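Kitchen sim for club, cup grasp keeps missing (pic inside)

hmoussa
Ok so our club entry has to clear a counter by itself and I'm stuck on the white cup. Friday is demo night, help!
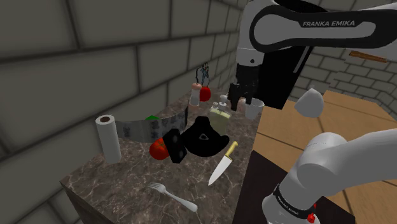
Gripper next to the cup, tomato and fork still to go

I've run 200 episodes and it grabs the cup in 27. The apple is fine, weirdly.

geeta_t
Your fingers look like they're beside the cup, a bit left of where I'd want them. Check your grasp offset before you retrain anything.

hmoussa
Offset matches the one Yaowalak used last year and hers worked (different cup though).

plirklow
Disagree with geeta. 200 is nothing with that much clutter. We did 2000 and it only started behaving near the end.

geeta_t
2000 episodes of reaching to the wrong spot is still the wrong spot lol. Print the target pose and compare it to the cup pose, five minutes tops.

daranee_k
Also which cup mesh? The one in the Boonchu pack has its origin at the rim and it bit us in October.

hmoussa
Ohhh it's the Boonchu one. Checking tonight after 7

plirklow
I'd still run more episodes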